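From: Jasmina Todorova
To: Cledholm Craft Swap list
Subject: Re: Elastic or wire for restringing?

Hi Valbona, hi all,

What a nice question to find in my inbox, and please never apologize for asking! I've been restringing bracelets for the swap table for almost 12 years now, and I still change my mind every winter.

Valbona Vidmar wrote:
> I have a bag of my aunt's old beads and I'd like to make
> bracelets for the February swap. Should I use elastic or
> beading wire? My last elastic one snapped in the grocery
> store and I was on my hands and knees by the lemons.

Oh, the lemons! Mine went down a heating vent, so you have all my sympathy. For plain round beads I'd go with elastic, the 0.7 mm kind if the holes will take it. Give it a good stretch before you string anything, tie a surgeon's knot, and put a tiny dot of glue on it. Then leave it alone overnight (I know, I never want to wait either).

Faceted beads are another story. The edges around the holes can be sharp and they saw away at elastic, so I run a small round file through each one first – or I give up and use wire with a clasp. Jayanthi Gounder swears by doubled elastic for those, and hers do last.
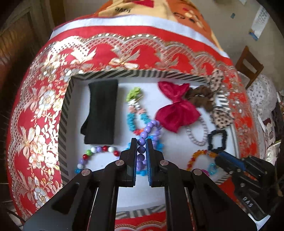
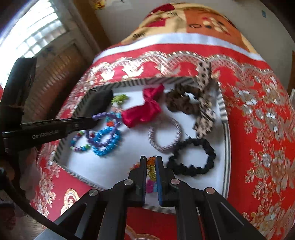 Bead bracelet in lavender purple (first photo), and faceted beads in orange, yellow and pink (second).

As for length, measure the wrist and add a little for chunky beads, more than you think. Mine is just over 6 inches and I string to 7. If you're making them for strangers, do a few sizes and tie a paper tag on each one, so people aren't tugging them on and off all afternoon.

Snežana Berisha still has most of a spool of clear elastic she'd be glad to share, and I can bring my files and the good scissors if you'd like to come by and work at my kitchen table. Mornings are best, any time after ten, and there will be coffee.

Also, has anyone seen my blue bead tray? I think I left it at Borislav's.

Warmly,
Jasmina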